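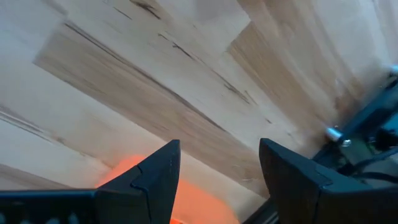
Desk mics picking up keyboard thump, what do I do?

irja_j
April 24, 2023
Hi all! I record a small podcast with my mate Lenni in the spare room and every time I type or put a mug down there's this low boomf on the track. The mic's on a Jellora arm clamped to the desk. I've tried the high-pass at 80 and it makes me sound like I'm on the phone. Do I need a floor stand, or is there something cheaper?

Hrefna_D
Floor stand, sorry. I faffed with foam pads for 5 months and the stand fixed it in an evening. Mine's a Räsänen with the heavy round base, got it used for 23 quid.

betancur_r
Disagree a bit with Hrefna. On a bouncy floor a stand just moves the problem (mine picks up the washing machine!). Try a proper shock mount first. Which mic is it?

irja_j
It's the Stenodik, the older one. It came with a plain screw-on clip.

betancur_r
Well there you go, that clip is rigid. Get a mount with elastic in it before you buy anything else.

Hrefna_D
I had a shock mount and it still thumped, so I'm not budging. Fine for little taps, useless for mugs.

smshih
Could you clamp the arm to a shelf on the wall? Costs nothing. Also 80 shouldn't sound like a phone, are you sure there isn't another EQ on in the chain?

irja_j
Oh no. There was a preset on. Right, shelf tonight and I'll order the elastic thing at the weekend. Lenni says I could also stop typing while he's talking, rude.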